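Kencombe Linen Services
Fold Station Guide for Floor Staff
Section 4: Working beside the two-arm fold station

4.1 Who this section is for

Read this section if you used to hand fold small linen at the long bench, or if you are rostered to the station for the first time. It covers the start of shift, cloth loading, stoppages and handover. Programming is in Section 7 and is done by Dehua Shi or Jonatan Tangen only.

4.2 What changes on your shift

The station takes napkins and other small plain squares. Table linen, fitted items and anything with a trim stay with hand folding. Staff at the station no longer fold for the whole shift. You load, check and stack, and you decide what goes back for a second pass. Your pay grade does not change when you move between the bench and the station.

The rotation is two hours at the station, then a change to the bench or to dispatch. Marisol Sánchez keeps the rotation sheet. If you want to swap, ask her before the shift begins. Several people have told us their wrists are better and their feet are worse, so use the mats and take the stool when you are only watching.

4.3 Start of shift

1. Sign the sheet on the clipboard and read the last entry.
2. Check that both arms are parked and that the station light is amber.
3. Smooth the printed floor mat by hand. A ridge in the mat can be picked up together with the cloth.
4. Look over the cable sleeves on both arms. They should hang with some slack and should not be caught on a bracket or rack.
5. Wipe the camera lenses with the dry cloth from the kit. Do not use spray.
6. Press Ready. The light turns green when the arms have finished their homing move.

Caution: Keep hands, lanyards and loose sleeves outside the enclosure while the light is green. If you need to reach in for any reason, press Stop first.

4.4 Loading and the first grip

1. Shake out one cloth and lay it on the mat. It does not need to be square, but it should not be doubled under itself.
2. Step back to the yellow line and press Cycle.
3. Watch the first grip. The cloth should gather between the two fingers of the gripper and stay there as the arm moves.

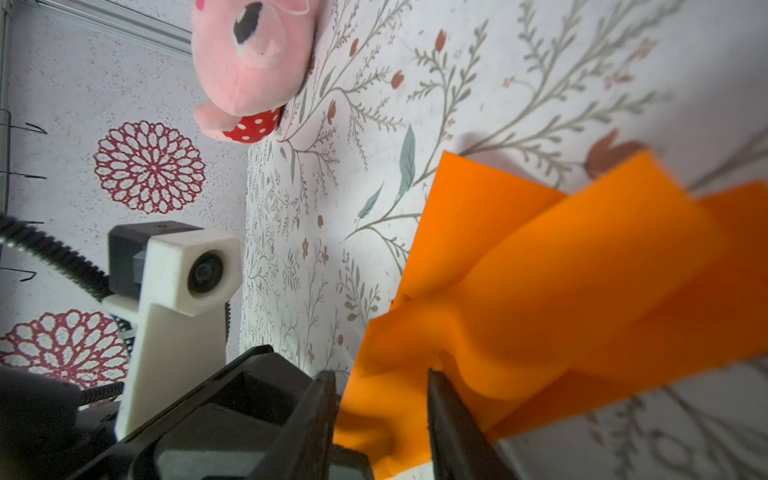 4. If the cloth slips twice in a row, press Stop and lay it out again with a free edge toward the centre of the mat.
5. If it slips a third time, put the cloth in the hand-fold bin and load the next one. Do not stand there feeding the same piece. The hand folders would sooner have it early.

Note: Bright, solid colours are easiest for the cameras. White on the pale mat is slower, and the station may pause before it picks a corner. Allow 30 seconds before you treat a pause as a fault.

Grip force is set by Dehua. Please do not change it from the panel, even if you have seen it done. Starched cloth and soft cloth use separate settings, and the wrong one will leave marks.

4.5 Checking the fold

1. Wait until both arms have stopped and the panel shows Check.
2. Compare the shape with the card for that order. Triangles and squares have separate cards.
3. Press Accept if the edges meet within the line on the card. Press Repeat if they do not.
4. Press Stop, lift the cloth out flat with both hands and add it to the stack. Stacks are 50 high, the same as at the bench.

Your judgement overrides the panel. Meriem Fawzy folded by hand here for years and wrote the cards, so take doubtful ones to her. Repeats are logged against the station and are never counted against the person on shift.

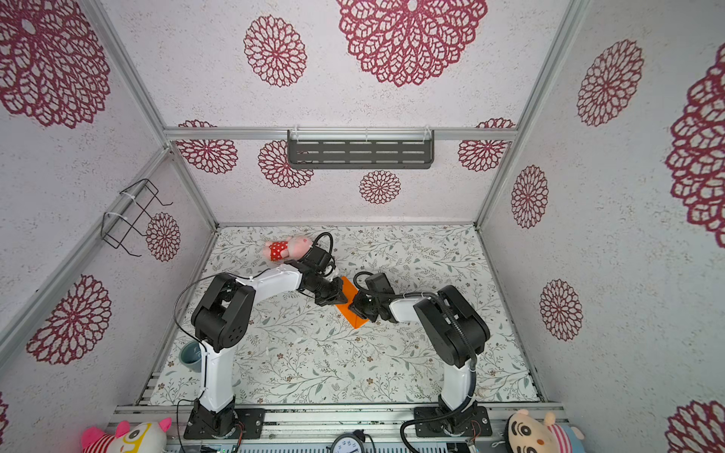
4.6 Stoppages

If the arms touch or the panel shows 313, press Stop and leave the cloth where it is. Code 313 means the two arms have asked for the same space.

1. Call Jonatan or the shift lead.
2. Write the time and the cloth type on the sheet.
3. Move to the bench until you are told the station is clear. You are not expected to wait beside it.

Caution: Never pull a cloth out of a closed gripper. Use Release on the panel.

4.7 Handover

Stay until the next person has read your entry. Park the arms, empty the hand-fold bin and tell them which setting is loaded. Questions about rosters or training go to Sixten Holmgren, who is at the station every Monday from the start of day shift.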